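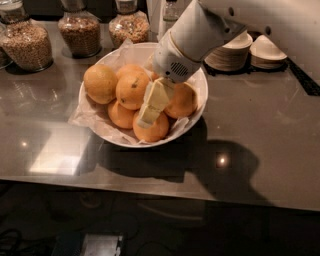 **Brostness Community Orchard Club, minutes, October 2020**

Chair: Luuk Desmet. Notes by the secretary.

**Last minutes.** Approved with one fix: the row by the creek is Mustar, and the new grafts are on the other side of the path.

**Harvest.** What a year! Final weight was 3620 pounds, the best we've ever had, and the late apples did most of the work. Luuk thanked everyone who came out with ladders in the rain. Benavides Bakery took two truckloads and has already asked for more next fall (yes, please!).

**Money.** Balance stands at $3000 after paying for the fence. Press rental came in at $321, lower than we feared. Agreed to rent the same one again.

**Pruning day.** Moved to January so the trees are fully dormant. Beginners very welcome, and we'll pair each one with somebody who has done it before. Bring gloves and your own loppers if you have them. Luuk will sharpen the club saws.

**Recipe swap.** Lots of excitement over this one. We'll open it up to any fruit, store-bought included, so people with no trees can join in. Marmalade, curd and fruit butter were all suggested, and the apple cake from last time has to come back! Cards go in the blue folder.

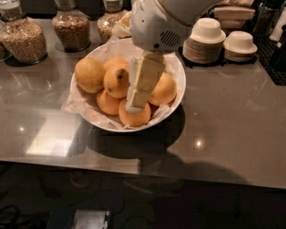

*Recipe swap: fruit in a paper-lined bowl.*

**Preltico plot.** The owner is happy for us to plant pears along the south wall. Long, cheerful talk about varieties, no decision yet. Members should send their favorites to Luuk before the next meeting. Soil test still to do.

**Other business.** The gate latch sticks again. Lift it, then push.

Meeting closed with cider.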